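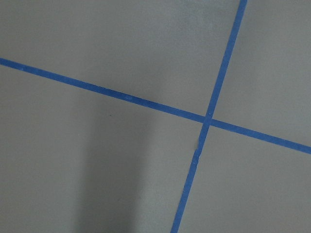

Painter's tape grid on a work surface: layout order, crossings, drift
Fivville Workshop Board > Benches and Layout

tannerlane
I keep a grid of blue painter's tape on the work surface so that things go back to the same cell every time. Total length is 2,071 mm. Cells were meant to be 439 mm on the long side. Two problems.

First, drift. I measure the ends, pull the strip, press it down, and the middle ends up off the line by up to 7 mm. The lines look acceptable on their own, but the rectangles they make do not match each other.

Second, the crossings. I lay one strip straight over the other. On one strip there is a small ragged notch in the edge just past the crossing. I would like to know if I should be cutting the strips at the intersections or leaving the overlap.

Tape is Gruseo, the medium grade. Surface was wiped and left overnight.

m_oddfellow
Leave the overlap. Two layers of painter's tape is not enough height to matter for anything you set down by hand. If you cut at each crossing you get four loose ends per intersection, and loose ends are where it starts peeling.

On drift, you are stretching it. Crepe tape gives under tension and then creeps back. Unroll a length, let it go slack, then lay it.

Kestrel_Bench
Disagree on the overlap. Anything with a thin flat base will rock on it if the base happens to land on a crossing. I butt my joints. Straightedge, sharp blade, light pressure. Over 50 crossings in my shop and I have replaced two.

m_oddfellow
A sharp blade on a surface he wants to keep. What is under yours?

Kestrel_Bench
Steel. Fair point. On anything soft, cut the tape before it goes down.

tannerlane
Not steel, so no blade. What do people use for the reference line? I have been measuring each strip from the one before.

dwp_north
There is your drift. Every strip inherits the error of its neighbor. Pick one long line as the datum, snap it with chalk, and measure everything from that. I use a Frei chalk line with the powder knocked off first, otherwise the tape sticks to the chalk and lifts with it.

Also check the diagonals of the whole grid before you press anything down. Equal diagonals, square grid. Do it with the tape barely tacked.

tannerlane
Current state below. The long line across the middle is the one I would call the datum now. The line down the center runs to the top edge of the cutting board, and there is a short separate piece to the right of the board's handle. The middle line dips a little on the left. Upper line went down as three strips and does not quite read as one.

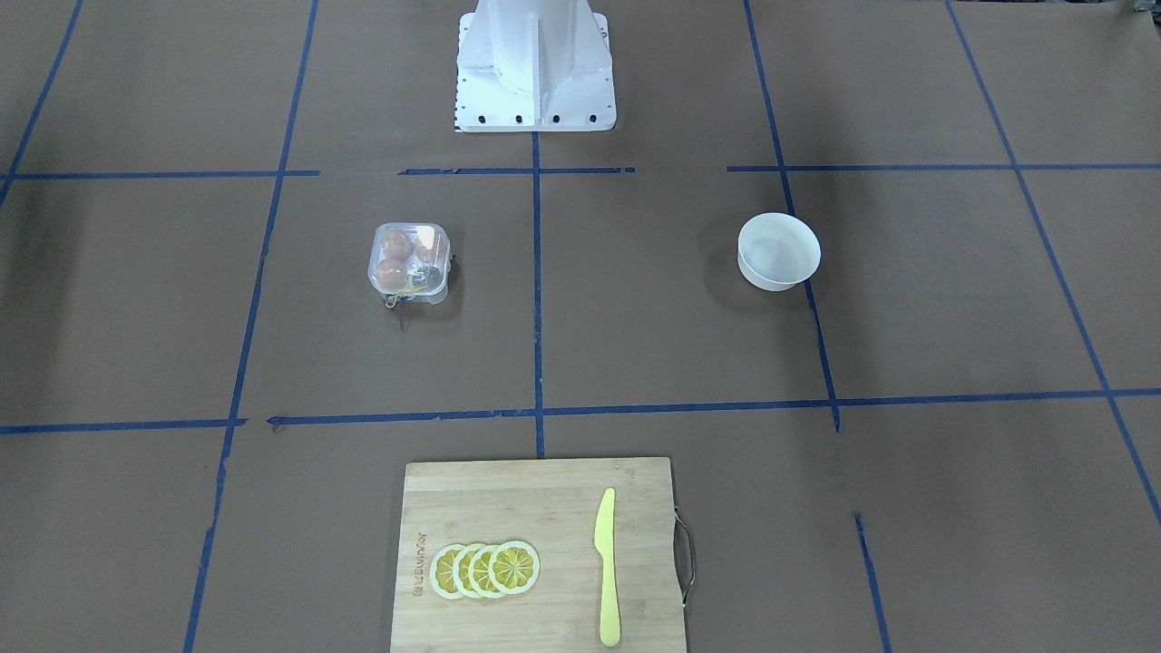

Prapai Duangkaew: I would redo the upper line in a single strip and leave the rest alone. Joining short lengths end to end costs more accuracy than any stretch does, as each piece picks up its own angle. Tack one end, walk the roll to the other end, lower it onto the marks, then press from the center outward.

Kestrel_Bench
Agree on the single strip. Press from one end, though. Center outward traps a wave if either end is already tacked.

Prapai Duangkaew
Only if both ends are tacked. Tack one, hold the other.

m_oddfellow
How square does it need to be? If the purpose is putting objects back in the same rectangle, a dip of a few millimeters has no effect. I would not pull up a working line for it.

tannerlane
It needs to be repeatable to the width of the tape. So the dip is within tolerance and the upper line probably is too. It bothers me regardless.

dwp_north
Then fix the upper line and check the diagonals afterward. Note how long the tape has been down. The roll I bought in Plimesberg in January came up clean at two weeks and left residue at six.

tannerlane
Plan is slack tape, one datum, overlaps left in place, single strip on top. I will post the diagonals when I have them.

Kestrel_Bench
Measure them twice, once from each end of the tape measure. The hook on mine was out by a full millimeter.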